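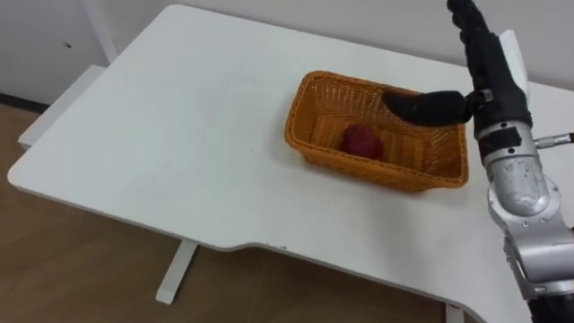 Shireen Masilela wants me to believe a basket can change how a household eats. She runs Dilavis, a homewares shop in Flaltcombe, and has sold 480 woven fruit baskets since September.

"People eat what they can see," she says. "Put an apple in a drawer and it's forgotten."

Has she measured that? "My kids have," she says, laughing.

I'm not convinced. My own fruit sits in full view and still goes wrinkly. Masilela blames the colour of my bowl – grey, apparently a mistake. Orange is her favourite, and her dearest.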